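Home | Forums | New posts | Members | Log in

Search this forum: Enter keywords... Go

Money talk > Banking and saving > School savings lessons, worth anything?

18 February 2023

tallyho_marsh wrote:
My daughter's school in Grerness has bought in a "money skills" course for the Year 9s. Five sessions, a workbook, and at the end they get a certificate with a cartoon squirrel on it. I went to the parents' evening on Thursday and came away a bit cross. The whole thing is about making your packed lunch and not buying trainers. There was one page on credit and it said to "always read the terms". I've worked in lettings for years and I can't follow half the terms I'm sent!

Am I being grumpy? Has anyone's kid done one of these and come out of it knowing something useful?

pennybun wrote:
Mine did it last April, same squirrel. He now tells me off in the supermarket for buying branded beans, so I suppose it worked on somebody. I thought it was fine for what it was. They're 13 and 14, you've got to start somewhere, and a budget is as good a place as any.

Vellach_Dave wrote:
Bit grumpy, yes. I run a small garage and the lads who come to me at 16 can't read a payslip. I'd take a squirrel over nothing. Teach them what tax is, what a pension is, what an overdraft costs. Leave the rest for when they're older.

tallyho_marsh wrote:
Dave, payslips I'd be all for, but there wasn't a payslip in it. I looked.

quiet_ledger wrote:
I'm with the OP. My worry with these courses is the message underneath, which is that if you end up skint it's because you didn't fill in your spending diary. My sister borrowed 400 pounds from a doorstep lender when her boiler went and she knew exactly what it was costing her, she could have told you to the penny. She didn't need a workbook, she needed somebody else willing to lend to her. Who's teaching the kids about that bit? Why there's one bank branch left between here and Bokville, who decides what a lender can charge, who you complain to and whether they have to listen?

Vellach_Dave wrote:
That's politics though. I don't want the school doing politics with my grandkids.

quiet_ledger wrote:
How is knowing who makes the rules politics? They learn how a law gets passed in citizenship. Same thing, only with a bank in it.

Vellach_Dave wrote:
Depends who's stood at the front telling it. You'd get one teacher saying banks are all crooks and another saying poor people are lazy. Payslips are payslips.

pennybun wrote:
Can I say I agree with both of you or is that not allowed on here

14 comments hidden. Show all | Share (5)

rattana_s wrote:
Hello, long time reader. I'm Rattana Sriwong, some of you know me from the savings club thread. I've helped with adult money classes in Bokville for a few years now and we had the very same argument at the start. The first course we used was all budgeting sheets, and people stopped coming by week three. One lady told me she'd been making a fiver last till Friday since before I was born and could she have her bus fare back. Fair enough!

So my colleague Sharon Okoth threw the sheets out and asked everybody to bring in a letter they didn't understand. Bank letters, catalogue debts, a benefits one that went on for pages. We read them out loud together and worked out who had sent it, what they were allowed to do, and who you'd write to if it was wrong. People got angry, in a good way. By the end a group of them had written to the council about the cash machine that charges you for taking out your own money, and they got 100 signatures on it.

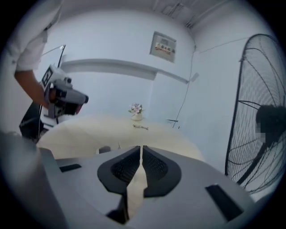 The room matters more than the course does, I reckon, and I'd say the same for a school. Nobody opens up about a debt letter sat in a row facing a whiteboard. We moved everyone to round tables after the first term and the difference was huge, because you can slide a letter into the middle and it stops being one person's shame. I'm a great believer in a cream tabletop with a little white vase of pale pink and white flowers on it, artificial ones are fine, they don't mind being forgotten over Easter. Sharon thinks I'm soft about the flowers and says a decent biscuit does more. We've never settled it.

tallyho_marsh wrote:
Rattana, that's the sort of thing I was hoping to hear about. Could you do the letters idea with 14 year olds, do you think? They don't get letters.

rattana_s wrote:
Phone contracts. They've all got one or their mum has. Ask them to find the bit that lets the company put the price up halfway through, then ask them who said that was OK.

Vellach_Dave wrote:
Right, that one I'd sit in on. Mine went up last year and I only noticed when the missus did. Still say do payslips first.

quiet_ledger wrote:
Payslips first, then the phone company. I can live with that. OP, are you going to say anything to the school?

tallyho_marsh wrote:
I've emailed the head of year and asked who chose the course and who pays for it. No answer yet. Will report back.

Page 1 of 1 | Reply | Report post | Back to Banking and saving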